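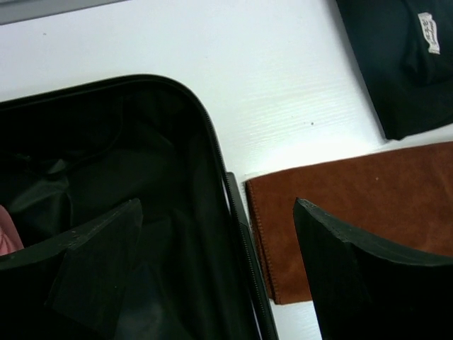
Yufang Yuan: Bei mir kam die Warnung zur Sperrung Marktstraße erst an, als der Umzug längst durch war. Meine Nachbarin hat sie doppelt bekommen. Kann das bitte jemand prüfen, bevor wieder Gerüchte rumgehen?

Ticket 692, Bürgerwarnung per SMS, Bezirk Arkholm
Eröffnet: 6. Dezember 2019
Status: in Arbeit
Priorität: hoch

Problem
Warnung "Marktstraße gesperrt, Demo und Siegesumzug treffen aufeinander, bitte Bereich meiden" ging verspätet raus. Ein Teil der Empfänger gar nichts, ein Teil doppelt. Polizei war da schon vor Ort, Lage ruhig. Die SMS las sich dann aber so, als ginge es gerade erst los. Folge: fast 1000 Anrufe beim Bürgertelefon, Leitung dicht.

Erster Blick ins Log
Versand läuft über Wisia. Meldung dort korrekt angelegt, Freigabe durch Leitstelle auch da. Danach hängt sie in der Warteschlange. Kein Fehler, kein Timeout, einfach liegen geblieben. Neustart vom Dienst, dann ging alles auf einmal raus, auch das was schon draußen war.

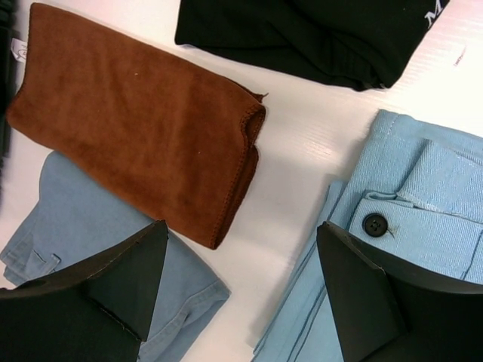
Rostbraunes Handtuch, gefaltet

Nachtrag
Leitstelle sagt, sie hätten zweimal auf Freigeben gedrückt, weil keine Bestätigung kam. Erklärt die Doppelten, aber nicht die Verspätung. Bitte Leitstelle nochmal anweisen: einmal drücken, dann anrufen.

Bezirksliste geprüft. Die Straßen hinter der Brücke stehen seit Februar unter dem alten Bezirksnamen und fallen beim Filtern raus. Das sind die, die garnichts bekommen haben. Liste an Xiao zur Korrektur geschickt, Antwort steht aus.

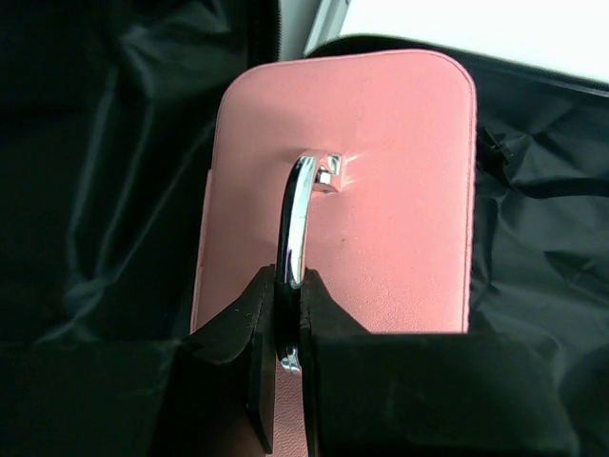 Rosa, mit Chromhaken

Rückmeldung Xiao: Bezirksnamen korrigiert, Testlauf mit internen Nummern ok. Die Altdaten sind noch nicht bereinigt, kommt mit dem nächsten Abgleich. Bis dahin bei jeder Meldung den alten Namen von Hand mit anhaken!! Bitte auch an die Spätschicht weitergeben.

Warteschlange: Ateo hatte am Vormittag ein Update eingespielt, ohne Ankündigung. Danach stand das Limit auf 2 Nachrichten gleichzeitig. Zurückgesetzt. Haben um schriftliche Stellungnahme gebeten, bisher nur Eingangsbestätigung. 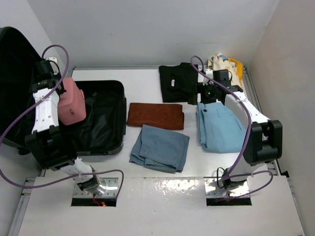

Schritt 3: Entwarnung und Richtigstellung
Text mit Pressestelle abgestimmt: "Marktstraße wieder frei. Die Warnung von heute wurde verspätet zugestellt. Es besteht keine Gefahr. Bitte keine ungeprüften Nachrichten weiterleiten." Ist raus, diesmal einzeln nach Bezirk, Zustellung kontroliert.

Offen
Zeitstempel in den SMS-Text aufnehmen, damit man sieht, wann die Meldung geschrieben wurde. Wisia prüft ob das in die Zeichenzahl passt.
Bestätigung nach Freigabe muss in der Leitstelle sichtbar sein.
Frau Yuan zurückrufen, Nummer liegt beim Bürgertelefon.
Ticket bleibt auf bis Stellungnahme Ateo da ist.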